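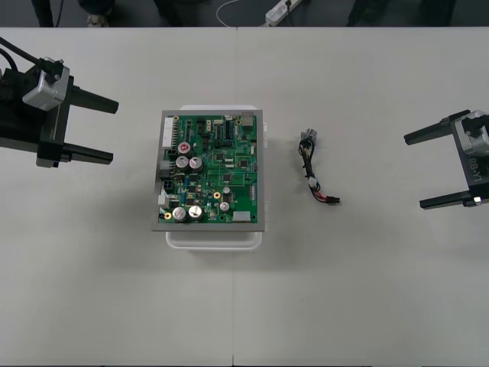 Drivers on the approach to a school want to be told their speed early enough to do something about it, Waltraud Kleinschmidt said, and most signs tell them too late.

Pavalthorpe, a maker of roadside equipment, has released Fetero, a speed display sign for school zones, work zones and town entrances. The sign measures the speed of oncoming vehicles and shows it in amber digits. It reads vehicles from 212 yards away, so the number is already lit when the driver reaches the first warning post.

Fetero replaces the company's older Skurkotthorpe display, which has been on sale since the company opened. Spare parts for the older sign will still be supplied. The new housing fits the same pole brackets, and towns that own the earlier model can change over without digging a new foundation.

The sign weighs 33 pounds and can be mounted by two people. It runs on a solar panel and battery, or on line power where that is available. Brightness adjusts to daylight by itself. Above a limit set by the road owner, the digits flash - they can also be switched off entirely at very high speeds, so that nobody uses the sign as a scoreboard.

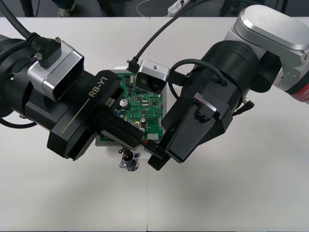 Green circuit board and two robot arms over a white tabletop.

Fetero was tested from March onward at 77 sites, including narrow residential streets and two-lane county roads. During the test period the firmware was changed twice. One change dealt with buses hiding smaller vehicles behind them, the other with heavy rain.

"The road crews asked for a door that opens with one key and stays open in wind," said Alcides Godoy, product manager at Pavalthorpe. "They have that now."

Traffic counts are stored in the sign and can be downloaded from the sidewalk with a laptop. No license plates or pictures are recorded.

The list price is $4,000 per sign, without pole. Orders are open now through Pavalthorpe and its distributor, Priedītis. Mounting drawings are available on request from either company.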